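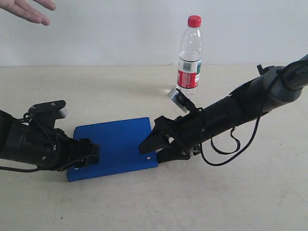

2 min read

Part 2: Setting up your Fodonmont label printer at home

Okay, so you've got the printer out of its carton and you've read my Part 1 about where to put it (near an outlet, away from the radiator, please!). Now we get it printing. I've set up four of these for friends and family, and the whole thing takes me less time than making a pot of coffee.

What you need: the printer, the power brick, the USB cord, one roll of labels, and a computer. Leave the Wi-Fi alone for now. I know it's tempting, but do the cord first.

1. Plug the power brick into the wall, then into the back of the printer. Hold the round button until the light turns white.

2. Press both side tabs and lift the lid. It feels stiff the first time, and mine made a crack that scared me half to death, but it was fine.

3. Drop the roll in with the labels facing up and the loose end coming toward you. Slide the two guides in until they just touch the paper. If you squeeze them tight, your labels will come out crooked.

4. Pull the end out past the front lip and close the lid. You want two clicks, one on each side.

5. Tap the button once. The printer spits out a blank label or two while it works out the size – let it finish before you tear anything off.

Caution: there's a cutting edge right behind the front lip and it's sharper than it looks. Tear sideways, and keep kids' fingers out of there.

6. Connect the USB cord and install the software. When it asks for a paper size, choose the one printed inside the cardboard core of your roll. Tuncay Tatlı skipped this one Sunday and wrote to me after 31 labels with the address running off the side, so do check!

7. Print a test label. If it's pale, go to Settings, then Darkness, and move it up one notch at a time.

Note: the printer remembers up to 1152 saved addresses. Once it's full it quietly drops the oldest one, so export your list now and then.

Note: clean the print head every time you change rolls, or after 3000 labels if you buy the giant rolls from Mestham like I do. Switch it off, let it cool for ten minutes, and wipe with the little pen that came in the bag.

If the light blinks orange, the lid isn't closed. If it blinks red, unplug it, count to twenty, and start again at step 1. Wi-Fi is in Part 3, and Stavros Babić helped me with the router bits, so blame him if you get stuck – or just leave me a comment and I'll have a look.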